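Gallardo Wash & Fold – Questions We Get a Lot

Quick answers. Not here? Call the shop, ask for Banafsheh.

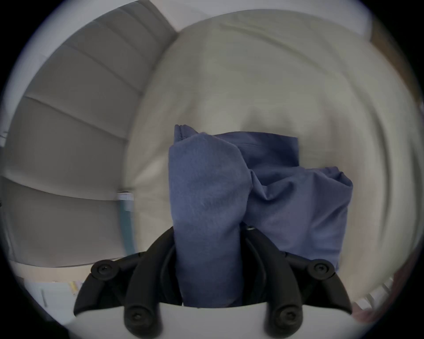 How fast can I get my stuff back?
Drop off before 9 a.m., ready by 6 p.m. Later than that – next day.

Is there a minimum?
Yes, 2 bags or one comforter.

Do you mix my clothes with other peoples?
No. One customer, one machine.

Can I bring my own detergent?
Sure. Put your name on the bottle. Liquid only please.

Stains?
Tell us at drop off. We'll try, no promises on ink or old grease.

Do you pick up?
In Ustitz and Zorkis, yes. Flastus starting in June, hopefuly.

What if something goes missing?
Call within 3 days and have your ticket number handy.

Do you do dry cleaning?
Not in house. We send it out, add a few days.

How do I pay?
Card or cash at pickup. No checks.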